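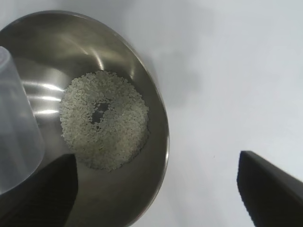 The Gruvach 20 is a flat kitchen scale with a rated capacity of 2,000 g and a display resolution of 1 g. It replaces the older Paria model, which had the same capacity and a smaller platform. Capacity matters more than the box suggests, as the container counts against it. A stainless steel mixing bowl with a layer of uncooked white rice in the bottom is an ordinary load, and a large bowl can use up much of the range before the rice goes in. My heaviest bowl reads 892 g.

Tare is quick and holds until the unit shuts off. Auto-off is the weak point. The timer is short, it cannot be changed, and the tare value is lost with it. The Stanov scale I used before kept its tare after a restart.

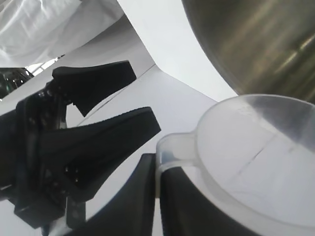 Black gripper, fingers slightly apart.

Accuracy was checked with a 1,000 g test weight at the center and at each corner of the platform. The center reading was correct. The left rear corner read 2 g low on every attempt. Small additions are a separate problem: rice added a few grains at a time may not register until the platform is tapped. 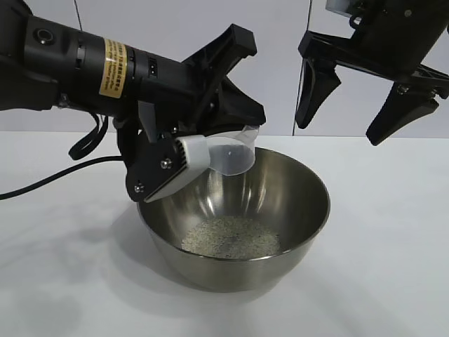 Steel mixing bowl and white plastic spoon or scoop, white tabletop.

The display is dim and a wide bowl covers it. Hsieh sells a version with a pull-out display at a higher price. For bread and rice the Gruvach is adequate. For yeast or salt, use a scale with finer resolution.

Posted July 25, 2024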